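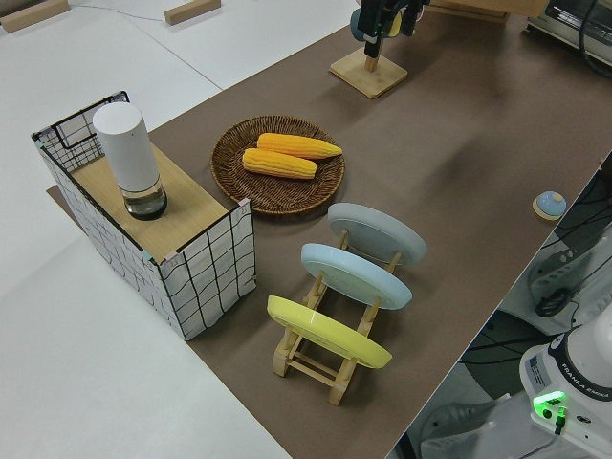
로봇 시연 교시

로봇 시연 교시(示演敎示, 영어: robot teaching by demonstration)는 사람이 작업을 직접 수행해 보이거나 로봇을 조작하여 동작을 기록하고, 그 기록으로부터 로봇의 제어 규칙을 얻는 방법의 총칭이다. 좌표와 명령을 순서대로 입력하는 종래의 프로그래밍과 구별된다. 산업 현장에서는 티칭 또는 직접교시라는 명칭이 혼용되며, 기계학습 분야에서는 모방학습을 위한 데이터 수집 단계를 가리키는 경우가 많다.

목차
1 개요
2 분류
2.1 직접교시
2.2 원격조작
3 기록 항목
4 작업 환경의 구성
5 평가와 한계
6 같이 보기

1 개요

시연 교시의 기본 단위는 에피소드이다. 한 에피소드는 초기 자세에서 시작하여 작업의 종료 조건이 충족되거나 조작자가 중단을 선언할 때까지의 연속 기록을 말한다. 에피소드에는 관측값(카메라 영상, 관절 각도 등)과 행동값(목표 관절 각도, 말단장치 자세, 그리퍼 개폐 명령)이 같은 시간축으로 저장된다. 학습 단계에서는 관측값을 입력, 행동값을 출력으로 하는 정책 모델을 훈련한다.

2 분류

2.1 직접교시

조작자가 로봇 팔을 손으로 잡고 움직이는 방식이다. 중력 보상 상태에서 팔은 작은 힘으로도 이동하며, 관절 토크 센서를 갖춘 7자유도 협동로봇에서 널리 쓰인다. 별도의 입력 장치가 필요 없고 접촉력을 손으로 느낄 수 있으나, 조작자의 손과 팔이 카메라 영상에 들어가므로 영상 기반 학습에는 불리하다. 이 문제를 피하기 위해 궤적만 먼저 기록한 뒤 사람이 빠진 상태에서 재생하며 영상을 다시 촬영하기도 한다. 두 팔을 한 사람이 동시에 교시하기는 어렵다.

2.2 원격조작

조작자가 입력 장치를 통해 떨어진 위치에서 로봇을 움직이는 방식이다. 입력 장치에 따라 다음과 같이 나눈다.

리더-팔로어 방식: 로봇과 관절 구조가 같거나 비슷한 소형 팔을 조작하고 그 관절 각도를 로봇에 전달한다. 역기구학 계산이 필요 없다.
가상현실 컨트롤러 방식: 손에 쥔 컨트롤러의 위치와 방향을 말단장치의 목표 자세로 변환한다. 특이점 부근에서 관절 속도가 급증할 수 있어 속도 제한을 둔다.
6축 마우스 방식: 장치의 변위를 말단장치의 속도 명령으로 변환한다. 정밀한 위치 조정에는 적합하나 양팔 작업에는 느리다. 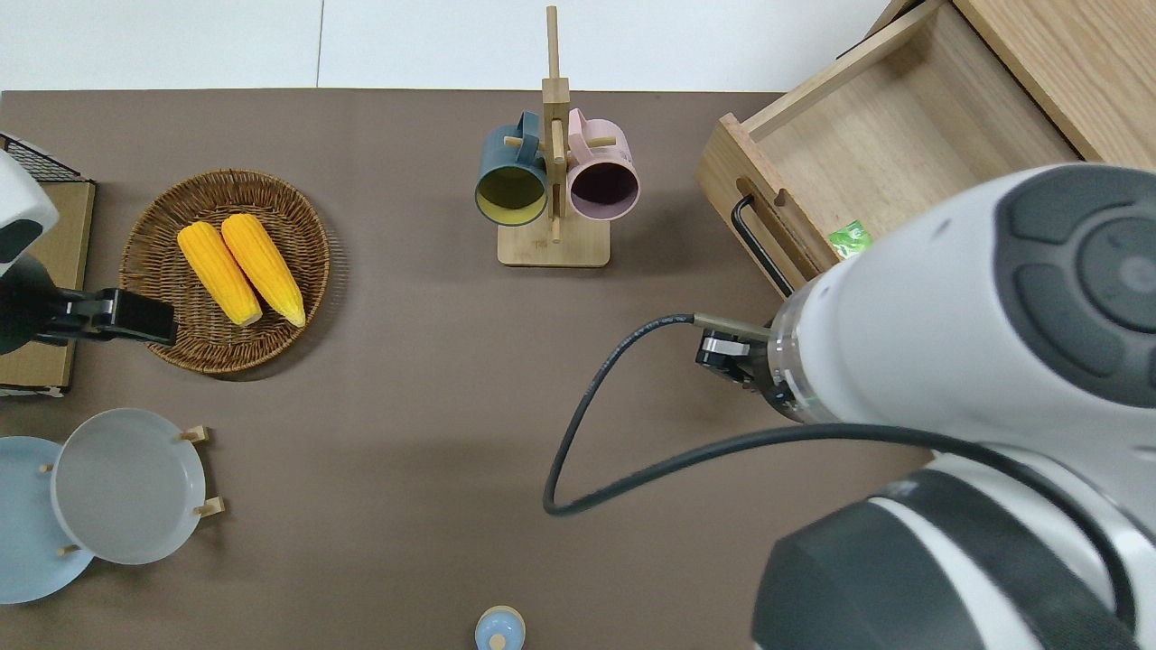

서랍 손잡이 쪽을 향한 평행 그리퍼. 왼쪽에 또 다른 로봇 팔의 그리퍼가 보인다.

서랍 열기는 원격조작 시연에서 자주 채택되는 과제이다. 손잡이를 파지한 뒤에는 말단장치의 운동이 서랍의 직선 궤도에 구속되므로, 명령 방향이 궤도와 어긋나면 측면 하중이 발생한다. 위치 제어만 사용할 경우 이 하중이 보호 정지를 유발할 수 있어 임피던스 제어를 함께 적용한다.

3 기록 항목

기록 형식은 연구 과제마다 다르다. 주방 작업을 다룬 양팔 시연 자료집 Jelodach는 592개의 에피소드로 구성되며, 이 중 57개는 실패 사례로 따로 표시되어 있다. 각 에피소드에는 고정 카메라와 머리 위치 카메라의 영상, 양팔의 관절 상태, 그리퍼 폭, 한 문장의 작업 지시문이 포함된다. 영상과 관절 상태의 표본화 주기가 다를 때에는 영상의 시각을 기준으로 관절 상태를 보간한다.

수집 도구 Kukier는 기록 중 지연이 40밀리초를 넘은 구간에 표지를 남기며, 해당 구간의 사용 여부는 후처리 단계에서 결정한다.

4 작업 환경의 구성

탁상 환경에서는 로봇의 도달 범위 안에 물체를 배치하고, 에피소드마다 위치와 방향을 바꾼다. 접시꽂이, 컵걸이, 서랍, 모형 식품과 같은 주방용품은 세우기, 걸기, 당기기, 집어 옮기기 등 서로 다른 접촉 조건을 한 탁자에서 다룰 수 있어 널리 쓰인다. 과제와 관계없는 물체를 함께 두는 것은 배경 변화에 대한 정책의 강건성을 높이기 위한 조치이다.

카메라는 외부 고정형, 머리형, 손목형으로 나뉜다. 고정형은 전체 배치를, 손목형은 파지 직전의 상대 위치를 파악하는 데 쓰인다. 카메라가 이동한 경우에는 외부 파라미터를 다시 보정해야 하며, 보정 전후의 자료는 구분하여 저장한다.

5 평가와 한계

시연의 품질은 조작자의 숙련도에 좌우된다. Villanueva 시험 절차는 조작자별로 동일 과제를 반복하게 하고 소요 시간, 재파지 횟수, 정지 구간의 비율을 비교한다. Grikance 양팔 시험대에서 이 절차를 적용한 결과, 거의 56시간의 연습을 마친 조작자 집단에서도 양팔 협응 과제의 재파지 횟수는 한 팔 과제보다 많았다.

알려진 한계로는 시연 분포를 벗어난 상태에서 오차가 누적되는 공변량 변화, 같은 상황에 서로 다른 행동이 기록되는 다봉성, 힘 정보의 누락이 있다. 공변량 변화에 대해서는 정책 실행 중 조작자가 개입하여 수정 동작을 추가로 기록하는 방법이 쓰인다.

6 같이 보기

모방학습
원격조작
협동로봇
임피던스 제어

최종 수정: 2025년 3월 24일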